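Home | Notebook | Projects | Downloads | Log in

Notebook, September, bench side. Soft stuff week, continued

Okay, back on the soft toys for the Zilar set. I'd been putting them off because the hard objects were going so well (we're at 502 good episodes on those!) and plush is a pain. It squashes, it rolls, and it never lies the same way twice, so every take starts with me wondering where to grab.

Green plush, both hand grippers:
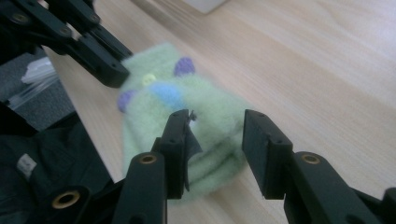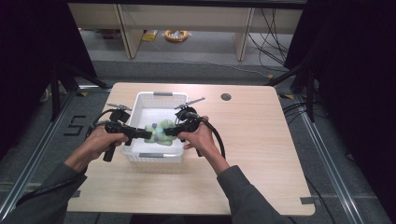 Got 181 takes out of today's run and threw out three where I let go too early and just sort of flung the thing. Everything else I kept, including the ugly ones with a second try in the middle. I used to bin those, but I think the model needs to see a regrab now and then, otherwise it misses once and just hovers there looking lost.

Notes to self, mostly on pace. I speed up after lunch without noticing. Compared a few late-morning takes to ones from 3 p.m. and the later ones are so much snappier, with hardly any pause before the fingers close. Going to try counting one beat before each close and see if that evens it out. Also need to change the starting pose more, I keep dropping the toy face up out of habit.

Pasteck export choked again on the long takes, same error as before. Splitting them first works fine, it's just slow. If anybody has the newer Fulteck sync script, please drop it in the shared folder, mine still wants the old folder names and I'm sick of renaming everything by hand.

Next up: same toy, swap hands on the lead grab, then on to the floppy ones. Goodall wants 1110 soft episodes total before we train anything, so, yeah, a ways to go. Wrists are a bit sore. Stopping at 5.

2 comments | 4 shares

Contact | © Zilar bench notes | Back to top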